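Aus der Werkstatt: Der Greifarm übt an alten Rechnern

Seit Anfang Februar steht der Arm auf der hinteren Werkbank, dort, wo vorher die Ständerbohrmaschine war. Die Bohrmaschine ist jetzt neben dem Waschbecken zu finden, der Schraubstock ist mit umgezogen. Wer den Schlüssel für das Bohrfutter sucht: Er hängt am Haken links vom Fenster.

Gebaut wird der Arm von der Montagsgruppe unter Ghizlane El Khatib. Ziel ist ein Gerät, das beim Zerlegen ausgemusterter Rechner hilft, also Speicherriegel zieht, Hebel öffnet und Prozessoren aus dem Sockel nimmt. Das Projekt läuft unter dem Namen Plundano. Die Steuerung haben wir selbst geschrieben, die Antriebe stammen aus einem Restposten der Firma Kragh, und das Netzteil kommt aus dem Fundus. Ausgegeben haben wir bisher 1959 Euro. Bewilligt waren 2833 Euro, es bleibt also noch etwas für einen zweiten Satz Finger.

Der Greifer ist inzwischen die dritte Fassung. Die erste war zu breit und stieß ständig an Kühlkörper und Kabel. Bei der zweiten hatten die Gelenke so viel Spiel, dass die Fingerspitze nach jeder Bewegung woanders stand. Jetzt sitzen die Hebel enger beieinander und sind mit Innensechskantschrauben befestigt, die man auch im eingebauten Zustand nachziehen kann. Das ist nötig, denn nach einem Abend mit vielen Wiederholungen lockern sie sich. Schraubensicherung ist bestellt.

Geübt wird direkt an der Hauptplatine im Gehäuse. Auf einer lose liegenden Platine klappte vieles schon früher, aber im Gehäuse kommen die Kabel dazu, und der Arm muss schräg von oben anfahren. Am schwierigsten ist der Bereich am Prozessorsockel. Der Metallrahmen spiegelt unter der Werkbanklampe so stark, dass die Kamera den Rand des Prozessors zeitweise nicht findet. 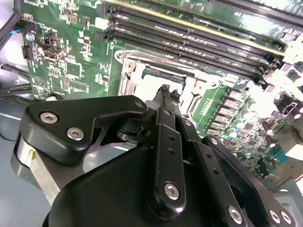 Fingerspitze vor dem Prozessorsockel, dahinter die leeren Speicherbänke.

Gegen die Reflexe haben wir zuerst Backpapier vor die Lampe gehängt. Das half ein wenig, riecht aber nach einer Stunde unangenehm. Besser ist eine Leuchte mit Streuscheibe, die seitlich steht - die Firma Denonis hat uns zwei davon günstig überlassen. Sie bleiben bitte an der hinteren Werkbank und wandern nicht zum Löttisch.

Zum Stand der Versuche: Von den letzten 50 Anfahrten an den Sockelhebel mussten wir 10 von Hand abbrechen, meist wegen falsch erkannter Höhe. Das Anfahren der Speicherbänke läuft zuverlässiger. Den Hebel tatsächlich zu öffnen, gelingt bisher nur, wenn vorher jemand die genaue Position eingibt. Daran arbeitet die Gruppe als Nächstes, ebenso an einer Kraftbegrenzung für den Finger.

Noch zwei Hinweise für alle, die abends in der Werkstatt sind. Solange der Arm unter Spannung steht, leuchtet die gelbe Lampe am Schaltkasten, dann bitte nicht in den markierten Bereich greifen. Und der Rechner auf der Werkbank gehört zum Versuchsaufbau, auch wenn er nach Schrott aussieht - bitte keine Teile entnehmen.

Weitere Platinen nehmen wir gern an, vor allem ältere Modelle mit gesteckten Prozessoren. Abgeben kann man sie in der grauen Kiste am Eingang Plokmont, Festplatten bitte vorher ausbauen.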